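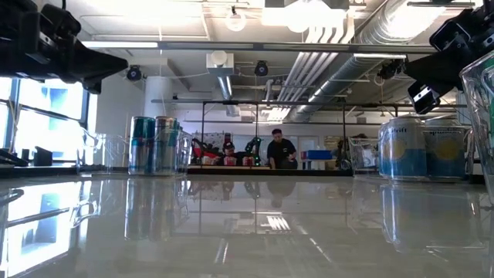

Clesska is a picture set of drinks cans being put away by shape and make. It holds 705 sorting rounds recorded at the Jollthorpe site, with stills taken throughout each one. The bins are clear plastic with a scooped front, so cans can be checked from the side: slim ones in the left bin, and wide ones in the bin on the right with the yellow fruit and the word "drift" on the can. The tabletop is glossy and mirrors what stands on it. Labellers should draw boxes round the cans and leave the reflections alone.

Each round has a start layout, with cans spread over the work surface, and an end layout. Cans may touch or stand partly behind something else. Label every can that shows, including one where only the top can be made out.

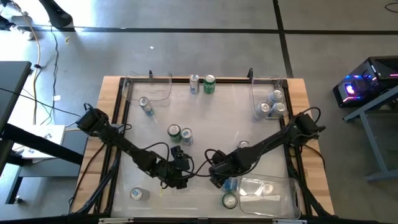 Files and labels

Stills are in the folder "rounds", one subfolder per round. Labels are in "labels.csv", with columns for round, still, can shape, main colour and bin. Use "unsure" for the colour if the can is mostly hidden.

Known problems

In 33 rounds the end layout has no labels. These will be added in January.

Contact and licence

Kept by Gastier. Free for teaching and research. Last changed 3 October 2018.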